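Home Features Buildings Interiors Back Issues Subscribe

A Theater Moves Into the Seed Warehouse

When the Nundthorpe Players lost the lease on their rehearsal rooms, they started looking at buildings no one else wanted. The one they settled on was a brick seed warehouse beside the rail yard, empty for years and missing most of its windows. It reopens in August as a 940-square-meter workshop and rehearsal center, with two studios, a paint shop and offices upstairs.
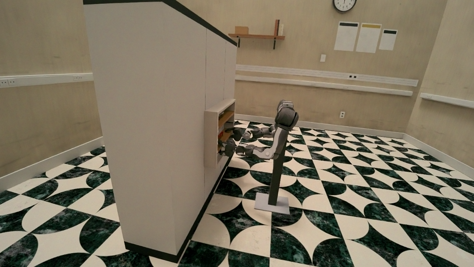

The design is by Oksanen, a small practice based in Provmont. Project architect Jingyi Jiang kept the timber columns and the loading doors and put most of the budget into the roof, which had to come off completely. The old slates were sorted by hand, and 3000 of them went back up on the street side. The rear slope is now standing-seam metal.

"The columns decided the plan for us," Jiang says. "We drew the studios between them and left the grid alone."

Sound was the harder problem. Freight trains pass until late in the evening, and the first tests in the larger studio were poor. Oksanen added a second inner wall on the rail side and hung the ceiling on rubber mounts, which took the opening back a full season.

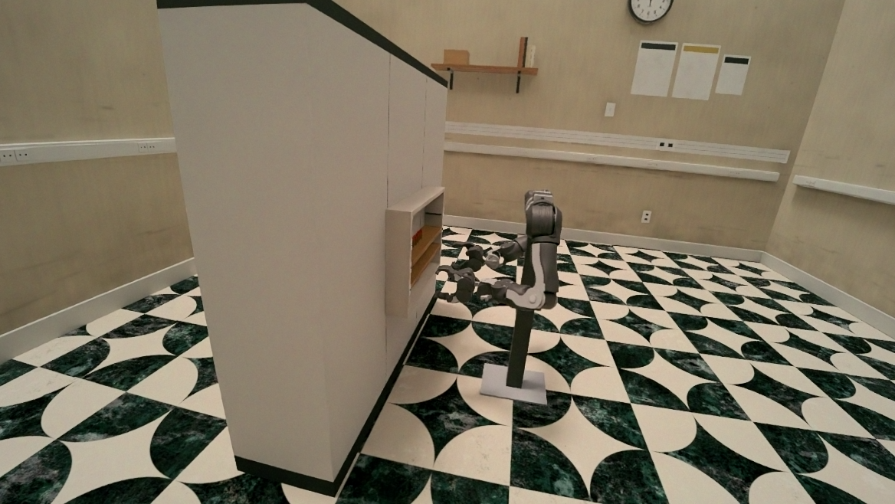 Radwa Morsy, who runs the company, wanted room for training as well as rehearsals. Six apprentices will start in the fall, learning set building and stage lighting. They will share the paint shop with Trokusow, a puppet company that has signed on as the first tenant. Rent from Trokusow covers the heating.

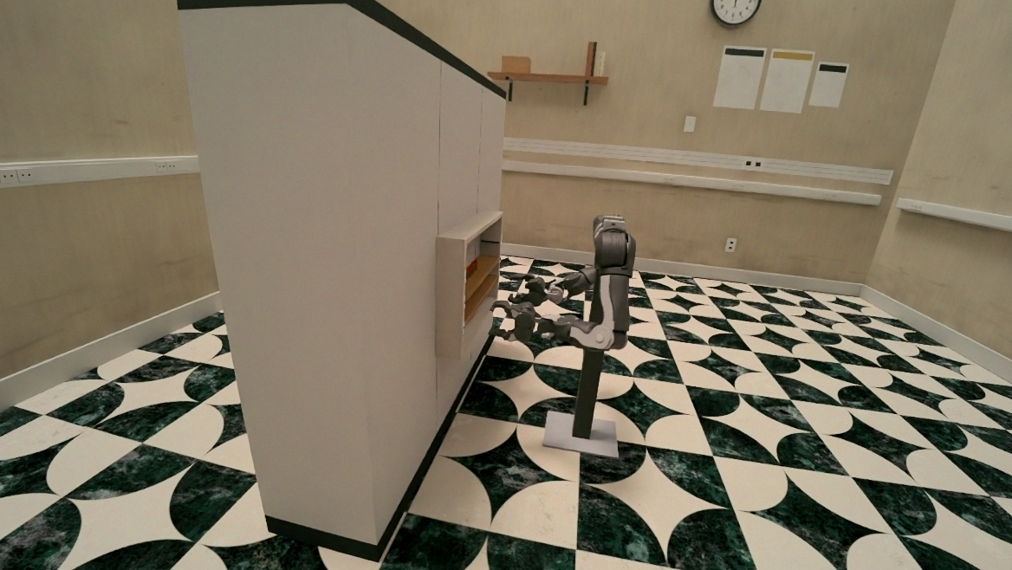
The yard in front is still gravel. Plans show a ramp, bike racks and a row of birches, but that work waits on a drainage permit from the town. Until it comes through, visitors will use the side entrance on Weighbridge Lane, where the old scale is still set in the ground.

Related stories
A Library Under the Viaduct
Reusing Slate: What Roofers Look For
Small Stages, Thick Walls
Provmont's Ferry Hall Gets a New Floor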